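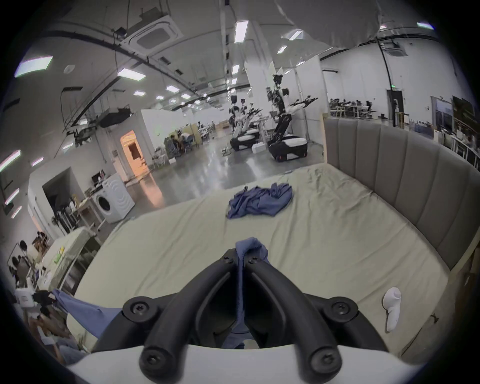 # Brernisus publie la version 2 du référentiel Clelwood pour la manipulation de textiles à la pince portative

**Communiqué de presse – 8 juillet 2022**

Brernisus met à disposition la version 2 du référentiel Clelwood, document de bonnes pratiques applicable aux sessions de manipulation réalisées avec une pince tenue à la main, dans des espaces où circulent également des robots mobiles. Le texte remplace la version 1, diffusée en janvier et limitée aux objets rigides. Il couvre désormais les vêtements, le linge de lit et les tissus d'ameublement.

La version 2 comporte 16 exigences, réparties en quatre chapitres : préparation du poste, conduite du geste, cohabitation avec les robots à roues, traçabilité des sessions. Chaque exigence est rédigée au présent, assortie d'une méthode de vérification et d'un niveau (obligatoire ou recommandé). Les recommandations de la version 1 qui ne pouvaient pas être vérifiées par un tiers ont été retirées ou reformulées.

## Périmètre

Le référentiel s'applique aux pinces portatives à deux doigts équipées d'une caméra solidaire du corps de l'outil. Il vise les tâches domestiques : saisir, déplier, étendre, plier, ranger. Les tâches de découpe, de couture et de repassage à chaud en sont exclues. La présence d'un appareil ménager portatif sur le plan de travail est admise lorsqu'il figure dans la fiche de tâche ; s'il est chauffant, il est débranché et à température ambiante.

Le plan de travail peut être une table ou un lit. Pour un tissu bleu pincé entre les deux doigts au-dessus d'un lit couvert d'un drap clair, la tâche relève de la classe T2, « textile souple sur support souple ». La classe T1 correspond au même textile posé sur une table nue, la classe T3 aux pièces de linge dont la plus grande dimension dépasse 2000 mm.

## Principales exigences

**Préparation du poste.** Les plis du drap sont laissés en l'état ou lissés, selon la fiche de tâche, et l'état initial est consigné. Tout objet étranger à la tâche est soit retiré, soit inscrit sur la fiche comme élément de contexte. Les câbles qui traversent la zone de passage de l'opérateur sont fixés ou déplacés.

**État de la pince.** Les vis apparentes des doigts et des articulations sont contrôlées avant chaque session, à l'œil puis à la clé. Une pince dont un doigt présente un jeu perceptible est mise de côté et étiquetée. Les surfaces de contact sont nettoyées à chaque changement de textile.

**Conduite du geste.** La saisie s'effectue sur un bord, un ourlet ou un pli formé, et le point de saisie reste visible de la caméra jusqu'à la fermeture des doigts. L'opérateur n'utilise pas sa main libre pour corriger une prise, sauf si la tâche est déclarée bimanuelle. Dans ce dernier cas, les deux outils sont identifiés et synchronisés avant le premier geste. Une prise manquée est conservée dans l'enregistrement et signalée par un marqueur.

**Tension du tissu.** Lorsque deux organes de préhension agissent sur la même pièce, la tension est relâchée avant l'ouverture du premier. Cette exigence, obligatoire pour les classes T2 et T3, n'existait pas dans la version 1. Elle a été ajoutée à la suite des essais décrits plus bas.

**Cohabitation avec les robots mobiles.** Pendant une session à la pince, les robots à roues présents dans la même salle sont soit à l'arrêt, freins engagés, soit affectés à une zone distincte, délimitée au sol. Le changement d'état d'un robot est annoncé à voix haute et confirmé par l'opérateur. Les bases à l'arrêt ne stationnent ni devant les portes ni dans les dégagements signalés.

**Personnes présentes.** Les postes de bureau situés dans le champ des caméras sont recensés. Les personnes qui les occupent sont informées par écrit de la nature des enregistrements et de leur durée de conservation, et peuvent demander le floutage ou la suppression des séquences concernées. Le floutage est appliqué avant toute sortie des données du site.

## Essais préalables

Le texte a été éprouvé pendant le premier semestre sur le plateau de Kamath, qui réunit dans un même volume des postes de tâches domestiques, des bureaux et des robots à roues. La campagne a porté sur 700 sessions, toutes réalisées à la pince portative. Parmi elles, 222 ont donné lieu à une fiche d'écart.

Les écarts les plus fréquents concernent l'état initial non consigné, l'occultation du point de saisie par le tissu lui-même et l'ouverture d'un doigt sous tension. Les deux premiers ont conduit à préciser la fiche de tâche ; le troisième est à l'origine de l'exigence sur la tension. Aucune fiche ne porte sur un contact entre un opérateur et un robot mobile. Brernisus n'en tire pas de conclusion statistique : la plupart des sessions se sont déroulées robots à l'arrêt, et le mode en zones distinctes reste à évaluer sur une durée plus longue.

## Conformité et calendrier

La déclaration de conformité est établie par l'exploitant du site. Elle précise la ou les classes de tâches couvertes, la version du référentiel et la liste des exigences recommandées qui ne sont pas appliquées. Une vérification externe peut être demandée à Flalletti, organisme chargé de la relecture technique du document, qui examine alors un échantillon de sessions choisi par ses soins.

Les sites déclarés conformes à la version 1 conservent leur déclaration jusqu'à la fin du mois de janvier prochain. Passé ce délai, seule la version 2 pourra être citée. Les enregistrements antérieurs n'ont pas à être repris, à condition que la version appliquée figure dans leurs métadonnées.

Le référentiel Clelwood est un document volontaire. Il ne se substitue ni à l'évaluation des risques du site, ni à la réglementation relative aux machines et à la protection des données personnelles, ni aux notices des fabricants.

## Documents disponibles

- Référentiel Clelwood, version 2, texte intégral en français
- Modèle de fiche de tâche, classes T1 à T3
- Modèle de fiche d'écart
- Table de correspondance entre les versions 1 et 2

Ces documents sont transmis sans frais sur demande. Les remarques techniques sont reçues par écrit, avec indication du numéro de l'exigence concernée et, si possible, d'une proposition de rédaction.

## À propos de Brernisus

Brernisus conçoit des procédures d'essai et de collecte pour la robotique de service. La société assure l'exploitation du plateau de Kamath et la tenue à jour du référentiel Clelwood.

**Contact presse :** Brernisus, service communication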